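Callano Teaching Kit - Set-up Guide
Section 4: Showing the robot a task by remote control

By now you should have the headset paired and the arms calibrated (Section 3). This is the fun part! You move, the robot moves with you, and every run you save is something it can learn from. The first task we suggest is moving fruit between two baskets. It is simple to reset and surprisingly good practice for your hands.

4.1 Getting the space ready

1. Push the tables against a wall so they can't slide when the hand leans on them.
2. Put out two baskets and a piece or two of fruit. Real fruit is fine, and we rather like it - no two bananas bend the same way, and the robot needs to see that.
3. Lead all cables away behind the robot and leave plenty of slack.
4. Bring the robot up to the table and let it settle on both feet before you take control.

CAUTION: Keep 2 metres clear on the open side of the robot while it is live. Keep one hand near the stop button until you have finished step 8.

4.2 Taking control

5. Hold your own arm in the same pose as the robot's arm, then squeeze the grip trigger. If the two poses don't match, the robot will wait for you and the ring in your headset will stay amber.
6. Reach out slowly until the hand is over the far basket. Let your fingers curl a little, as you would before picking something up, and pause there for a breath. 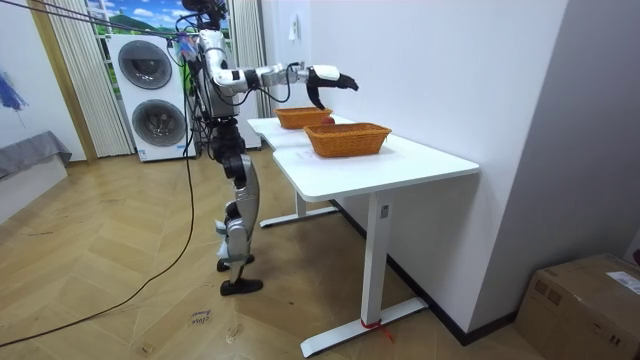
Comment from Udley: I kept missing the basket until I stopped looking at my own hand and watched only the robot's. After that it clicked within 10 minutes. Could you put that in the guide?

Happily, and so we have. Watch the robot's hand from the moment you squeeze the trigger. Your own arm will follow along without being looked at, and your runs will be much smoother for it.

7. Lower the hand, close your fingers around the fruit and lift straight up. Go gently with the last bit of squeeze. The hand follows your fingers with a small delay, so give it time to catch up before you lift.
8. Carry the fruit across at an even pace. Stop above the basket you want, check that the fruit is clear of the rim, then lower and open your fingers. 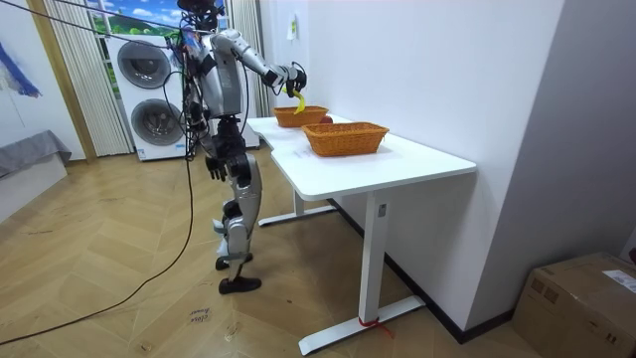
4.3 Saving and repeating

9. Press Save as soon as the hand is empty and still. If you fumbled but recovered, save it anyway! Recoveries are some of the most useful things you can show.
10. Move the baskets and fruit a little, then go again from step 5.

Note: A run should last no longer than 90 seconds. Longer ones are split in two by the Jirnberg recorder, and you will have to label both halves.

Note: Plan for almost 200 saved runs before you start training. It sounds like a lot, but two people taking turns get there quicker than you'd think. Swap whenever your shoulder feels heavy, as tired arms make jerky runs.

If the hand drifts while you are holding still, release the trigger, rest your arm and repeat step 5. If it still drifts, run the Sjöberg wrist check in Section 3 again before saving anything more.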